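Asov Street Project, Intro to Waste and Reuse, final report
18 June 2019

1. What we wanted to find out

Our group looked at lunch waste at the Raju building cafeteria. Main question was how much food gets thrown away that nobody touched, and would people sort it if there was a place to put it. We also wanted to look at packaging but ran out of time so packaging is only in section 4 and its short.

2. Background

The Raju cafeteria serves lunch only. Food comes in from Grunder, the caterer, in trays, and what isn't served goes back with them. So what we measured is plate waste, not kitchen waste. Those are different and we mixed them up in the proposal, sorry about that. The proposal also said we would compare with the Akov building across the street. Akov switched to boxed lunches in January so there was nothing to compare anymore. Dropped it.

3. Method

Weighed everything that came back at the tray return, 10 lunches total. Kitchen scale, tared with the bucket on. Four categories: untouched, partly eaten, peels and bones, liquids. Liquids were poured off and not weighed after the first lunch, too messy.

Sorting was done by us for the first half and by the people eating for the second half. For the second half we put out open containers with a sign above each one. Signs were plain text the first day, then we added drawings. We tried different sizes of container before deciding. Small ones fill up to fast, tall ones people can't see into and they just drop anything in. 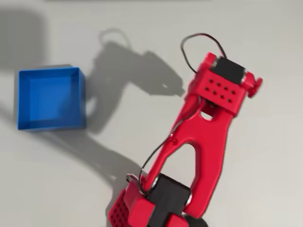 Fig. 1. Blue box, open top, empty.

Color mattered more than we thought. People asked which color was for what and we had to keep answering, so the sign should say the color in words. We only figured that out near the end.

4. Results

Trays counted: 1274. Untouched food was the second biggest category after partly eaten. Most of it was bread and side salad. Bread comes with every meal whether you ask or not. Fruit was almost never left whole, people take it with them.

Self sorting worked okay for peels and bones, badly for untouched vs partly eaten. A roll with one bite out of it, where does that go? We didn't write a rule for it. Roughly 2 minutes extra per person at the tray return when it was busy, and some people gave up and left the tray on the rack. Those trays we sorted ourselves and counted them in the first group, which probably makes the self sorting numbers look better than they are.

Packaging: yogurt lids, sugar packets, straws. Did not weigh. Too light for our scale.

5. Problems

Scale batteries died in the middle of lunch 2, so that day is partial. We kept it in the total but left it out of the averages. Also the menu was not the same each day and soup days look very low because soup is a liquid and we stopped weighing liquids. Should have caught that.

6. What we would change

Ask Grunder to put the bread in a basket at the end of the line so people take it if they want it. One category for all food, not two. Do the weighing for longer, and pick the days so each menu comes up twice. Bring spare batteries.

Raw numbers are in the spreadsheet we handed in with this. Column F is wrong, use column G.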